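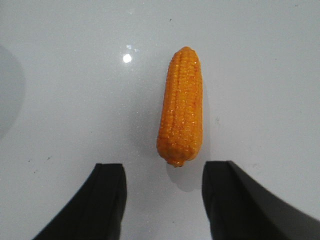
4. La jornada de puertas abiertas

4.1. Contexto y organización

La observación que se presenta en esta sección se llevó a cabo en enero, durante la jornada de puertas abiertas del centro Skanar. La jornada se celebra en la planta baja del edificio y admite a cualquier persona inscrita, sin requisito de formación previa. En la edición estudiada se registraron 430 visitantes. Los grupos entraban por la sala de exposición, pasaban por el taller de mecanizado y terminaban en el laboratorio de manipulación, donde se había instalado la demostración que nos ocupa.

El equipo de observación estuvo formado por Lumturie Kos y Roscoe Szabo. Hazel Gallagher operó el puesto y atendió al público. Ninguno de los dos observadores intervino en las explicaciones, y solo respondieron a los visitantes cuando estos se dirigían a ellos directamente. El proyecto Bilirero, en el que se enmarca el trabajo, estudia cómo interpreta el público no especializado los movimientos de un manipulador en tareas domésticas sencillas.

El laboratorio tiene dos accesos. Se había previsto utilizar uno para la entrada y otro para la salida, pero el segundo quedó bloqueado a media mañana por un carro de material y los grupos se cruzaron en el pasillo el resto del día. Esto alargó la permanencia de algunos visitantes junto a la mesa y acortó la de otros, de modo que los tiempos de estancia no se analizan aquí.

4.2. Tarea mostrada

La tarea consistía en recoger un alimento de imitación de la mesa y depositarlo en un plato. Se eligió una mazorca de maíz por tres motivos: tiene una forma alargada que obliga a decidir la orientación de la pinza, su superficie presenta relieve y todos los visitantes la reconocen sin ayuda. En pruebas anteriores del proyecto se habían utilizado bloques de colores, y buena parte del público preguntaba por los bloques antes que por el movimiento.

La operadora colocaba la mazorca a mano entre un ciclo y el siguiente. No se marcó ninguna posición sobre la mesa. Gallagher variaba la orientación según su criterio, y en ocasiones pedía a un visitante que la colocara él mismo. Estos ciclos se anotaron por separado, ya que las colocaciones de los visitantes tendían a ser más difíciles: la mazorca atravesada, muy próxima al plato o apuntando hacia la base del brazo.

La mesa blanca planteó un inconveniente que ya conocíamos. Su superficie brillante devuelve la luz del techo en forma de manchas claras, que cambian de lugar en la imagen de la muñeca a medida que el brazo se desplaza. Se consideró cubrirla con un mantel mate, como se hace en el laboratorio de Van Dusen, y se descartó para mantener las mismas condiciones de las sesiones ordinarias. La imagen de la muñeca se proyectaba en un monitor lateral visible para el público.

4.3. Fases del ciclo

A efectos de la observación, el ciclo se dividió en aproximación, cierre, traslado y suelta. La división se basa en lo que un visitante puede distinguir a simple vista y no coincide con los estados internos del controlador, que son más numerosos.

Durante la aproximación los dedos de la pinza permanecen abiertos y el brazo desciende hasta situar el objeto en el hueco. Es la fase más lenta. En el cierre, los dedos avanzan hasta hacer contacto con ambos costados de la mazorca. El traslado lleva la pieza sujeta hasta la vertical del plato. La suelta comprende la apertura de los dedos y la retirada.

Los observadores anotaron, para cada fase, los comentarios espontáneos del público y hacia dónde miraba la mayor parte del grupo (brazo, objeto o monitor). El total de anotaciones, una vez eliminadas las ilegibles y las repetidas entre ambos cuadernos, fue de 2748. Kos transcribió el conjunto y Szabo revisó la asignación a cada fase.

Figura 1. Mazorca artificial sujeta entre los dos dedos de la pinza; a la izquierda, parte del plato azul claro. 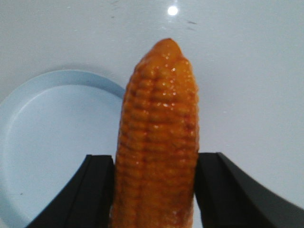 Última modificación de esta página: 31/07/2025

4.4. Reacciones durante el cierre

El cierre es la fase que concentró más anotaciones. Los visitantes adultos solían guardar silencio en este punto y retomaban la conversación cuando el brazo comenzaba a subir. Entre los grupos escolares ocurrió lo contrario: los alumnos anunciaban en voz alta si la pinza iba a acertar o a fallar, y varios acompañaron el movimiento con la mano.

El comentario más frecuente se refería a la fuerza. Muchos visitantes preguntaron si la pinza aplastaría una mazorca de verdad. La respuesta acordada de antemano era que la fuerza se limita por programa y que el límite se ajusta al objeto, pero Gallagher fue abreviándola a lo largo del día y por la tarde contestaba invitando a tocar la mazorca después del ciclo. Este cambio no estaba previsto en el protocolo. Lo recogemos aquí porque alteró el tipo de preguntas: tras tocar el objeto, los visitantes pasaban a interesarse por el material y dejaban de lado la pinza.

También se repitió la observación de que los dedos eran demasiado grandes para la tarea. En el monitor, los dedos ocupan la parte inferior de la imagen y se ven más próximos que el objeto, lo que refuerza esta impresión. Los visitantes que miraban directamente al brazo apenas hicieron comentarios sobre su tamaño. En adelante convendría separar a quienes siguen la tarea por la pantalla de quienes la siguen en la mesa, algo que en esta jornada solo pudo hacerse de forma aproximada a partir de las notas de mirada.

4.5. Interpretación de las pausas

El controlador introduce una pausa breve antes del cierre, mientras se confirma la posición del objeto. En el laboratorio la pausa pasa inadvertida. El público, en cambio, la interpretó de maneras muy distintas. Una parte entendió que el sistema estaba «pensando»; otra, que se había averiado, y hubo quien se volvió hacia la operadora para avisarla. Un visitante de edad avanzada comentó que hacía bien en pararse, que él también se paraba antes de coger un vaso.
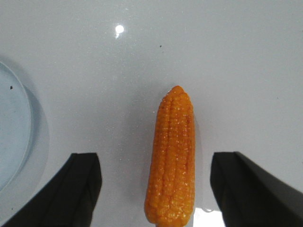 Las lecturas de avería fueron más habituales cuando el grupo acababa de llegar y no había visto ningún ciclo completo. Después de dos ciclos casi desaparecían. Szabo propuso que la operadora avisara de la pausa al comienzo de cada visita, y así se hizo desde el primer grupo de la tarde. Con el aviso, las preguntas sobre averías disminuyeron, aunque aumentaron las relativas a la velocidad: si el sistema se detenía siempre, por qué no podía ir más rápido el resto del recorrido.

La distinción tiene consecuencias para el diseño de demostraciones. Si se desea estudiar la interpretación espontánea de la pausa, cualquier aviso la contamina. Si se desea que el visitante comprenda la tarea, el aviso ayuda y no tiene coste. En nuestra jornada se mezclaron ambos propósitos, y las anotaciones de la mañana y de la tarde no deben compararse sin tener esto en cuenta.

4.6. Limitaciones

La muestra no es representativa. Quienes acuden a una jornada de este tipo tienen ya un interés por la técnica o acompañan a alguien que lo tiene. La presencia de cuadernos junto a la mesa pudo cohibir a algunos visitantes, sobre todo en los grupos pequeños. No se recogieron datos personales, por lo que la separación entre adultos y escolares depende de lo que los observadores apreciaron en el momento.

Por último, se trabajó con un único objeto. El maíz resultó práctico, pero su aspecto llamativo atrajo comentarios propios (si era de plástico, si formaba parte de un juego de cocina) que con una pieza más neutra no habrían surgido. El material de la sesión se conserva en el repositorio Watitz junto con las transcripciones.

Comentarios de los lectores

Dulce Aguirre
Gracias por publicar la sección completa. En nuestro taller nos pasa lo mismo con la pausa, la gente mira al técnico como si se hubiera ido la luz. ¿Tenéis anotado cuántos de los que preguntaron por la velocidad venían en grupo escolar?

Lumturie Kos
Está en las transcripciones, pero sin agrupar. Lo miro y lo añado al repositorio.

Darnell Brannigan
No me convence descartar el mantel. Si la mesa refleja tanto, parte de lo que el público comenta del monitor serán los reflejos. Por lo demás, muy útil el apartado 4.4.

Roscoe Szabo
Hubo comentarios sobre los reflejos, sí, casi todos de gente que estaba pegada a la pantalla. Los clasificamos como «otros» y quizá merecían categoría propia.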